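Removing tea and tannin stains from glazed ceramics

Applies to: glazed stoneware, earthenware and porcelain for table use. Not suitable for unglazed or crazed pieces, which absorb the cleaning solution and may discolour further.

Materials

Sodium percarbonate powder, unscented
Plastic basin, deep enough to submerge the item
Soft nylon brush
Rubber gloves
Beltiner neutral dish liquid, or any unscented equivalent

Step 1. Inspect the glaze under a strong light. Fine grey or brown lines that do not wipe off indicate crazing. Set those pieces aside.

Step 2. Wash with dish liquid and rinse. Grease left on the surface slows the soak and leaves a patchy result.

Step 3. Dissolve 42 g of percarbonate in 2 L of warm tap water. Stir until no grains remain. Do not use a sealed container — the solution releases oxygen and pressure will build.

Metallic trim needs separate treatment. Gold bands and scrollwork are commonly applied over the glaze and fired at a lower temperature, so they wear before the body does. Keep the solution below the trim line where the shape allows it, and never brush across the gilding.

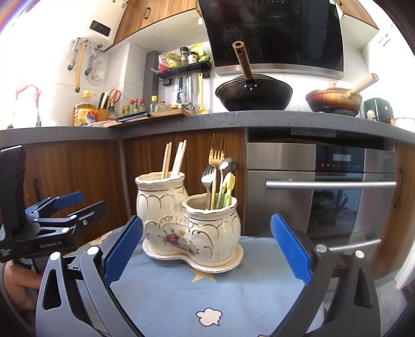 TROSA, March — Revised instructions for holders, saucers and other pieces with gilded edges.

Take out all cutlery and chopsticks before cleaning. Wooden items are washed by hand and dried upright, separately from the ceramic. Where a holder has two joined pots, fill each one with solution to just under the rim and leave the outside dry. Painted flowers on the exterior should be wiped with a damp cloth only.

Step 4. Soak for 30 minutes, then check. Repeat once if the stain has lightened but not cleared.

Step 5. Brush the interior in small circles. Pay attention to the base, where residue collects under the cutlery tips.

Step 6. Rinse three times in clean water and air-dry on a rack overnight. Saucers are dried on edge.

Colour remaining after two soaks is probably below the glaze and will not respond to a stronger mix.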